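Tool library moves small items into labeled bags at Fimside branch

By Nipon Wattanapong
January
14 comments | 37 shares

We use cookies to remember your settings and to measure traffic. Manage preferences or accept to continue.

The Fimside branch of the Porkar tool library has finished the first part of a change in how it stores and lends small items. Pens, scissors, straps, tape, clip mounts and pocket lights, which used to sit in open trays by the front desk, are now being sorted on a table and packed into fabric bags that go out and come back as one loan.

The branch holds 1,569 small items in its records. Of these, 533 have been assigned to bags so far. The rest stay in the trays until they have been checked and given a place on a packing list. Large tools such as saws, ladders and sanders are outside the change and will be lent one by one, as they are now.

Deming Li, who manages stock at the branch, said the trays had become slow to work with. A member who wanted to put up a shelf or mend a bicycle light had to ask for each part by name, and the desk had to enter each part on its own line. On return the same lines had to be closed one at a time. A loan of six or seven small things could hold the desk longer than a loan of a table saw.

"The saw has one number on it," Li said. "You read the number and it's done. A marker has no number, or it had one and it rubbed off."

Under the new method the number belongs to the bag. A packing list is kept with the bag's record, and the desk staff lay the contents out on a white table, compare them with the list, and put them back. An item that is missing is written on the record and replaced from spares. An item that is on the table but not on the list goes to a holding box for members to claim.

The library tested three kinds of container before the change. Clear plastic boxes were easy to check without opening but took up too much shelf depth, and the lids split at the corners after repeated use. Zip pouches were cheap and flat, although they could not hold anything with a rigid frame. Soft fabric bags with a carrying strap were chosen in the end. They fold down when empty and can be hung from a rail.

The rail was put up along the back wall of the storeroom by Premidura, a local shelving firm, which also supplied the hooks. It carries 100 hooks in two rows. Bags for home repair hang on the upper row and bags for bicycles, school projects and paper crafts on the lower row, where younger members can reach them.

Each type of bag has a base list and an extra list. The base list is the same for all types: a marker, a pair of scissors, a roll of tape and a small light. The extra list depends on the job. A bicycle bag adds mounts, rubber straps and spare cells. A paper craft bag adds a cutting mat, a steel ruler and a second pair of scissors with a short blade. Home repair bags add a tape measure, a level and wall plugs in two sizes.

Li said the base list took more time to agree on than the extra lists. The first version had a ballpoint pen and a pencil in place of the marker. Both were dropped when members reported that neither would write on tape or on dark plastic. Markers with colored caps were then bought in bulk, with cap colors matched to bag types so that a stray marker can be returned to the right hook.

Scissors caused a different problem. The branch owned several older pairs with long blades, and the points had worked through the lining of two test bags. Those pairs have been moved to the craft room, where they stay in a block on the bench. Bags now get the short-bladed kind only, packed closed with the handles toward the opening.

The sorting table is in the former reading corner, next to the storeroom door. Staff work through one tray at a time. The items are tipped out, spread so that none lie on top of each other, and divided by hand into four groups: keep, clean, repair and discard. Markers are tried on a strip of tape. Lights are switched on and off three times. Rubber straps are stretched and checked for cracks along the inner edge, where they fail first.
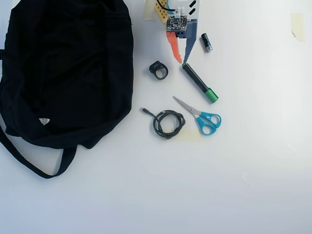

Straps and mounts are the slowest group to get through. Many came to the library as gifts, without the part they were made to fit, and a mount that cannot be matched to a light is of little use to a member. The rule at present is that a mount with no match stays in a side tray until the last of the bicycle trays has been sorted. After that it will be offered to the repair evening at Jitpraphai Hall or discarded.

Tape is handled as a supply and is not expected back. The packing list gives it a line of its own, marked "top up," and the desk adds a fresh roll when the old one is under a finger's width on the core. Masking tape is standard in all bags. Stronger tape can be had on request – the desk keeps it in a drawer – and is charged at cost.

Loan terms have changed slightly. A bag can be kept for two weeks, with one renewal. There is no fee for members in good standing. Lost items are charged at a flat rate for anything on the base list and at replacement cost for anything on the extra list. A bag returned without its strap is treated as incomplete, as it cannot go back on the rail.

Members may still borrow a single small item if they do not want a full bag. In that case the desk takes it from spares and lends it under the old system. Li expects these requests to fall as more bag types are added but said the option would remain.

The cost of the first part was 2,000 in the branch's equipment budget, covering bags, labels, markers and the rail. Labels were the cheapest line and have needed the most rework. Paper labels came off in the first week of testing. Printed cloth labels have held up better, though the smaller print is hard to read under the storeroom lights, and a larger size is on order.

Sorting is open to members who want to help. Sessions run from 2 p.m. to 4 p.m. at the branch, and the desk has a sign-up sheet. People who come are asked to leave drinks on the counter and to keep their own pens in their pockets – two have already been packed into bags by mistake and were returned through the holding box.

The next trays due for sorting hold clamps, hinges and picture hooks. These are smaller than anything handled so far, and the branch has not decided if they should be counted singly or weighed. Li prefers weighing for anything lent in sets of ten or more and plans to try it on the picture hooks first.

Donations of scissors and markers are paused until the current stock has been placed. Flat fabric bags with a sound strap are still accepted at the desk during opening hours.

14 comments

Get local news by email. Sign up for our newsletter.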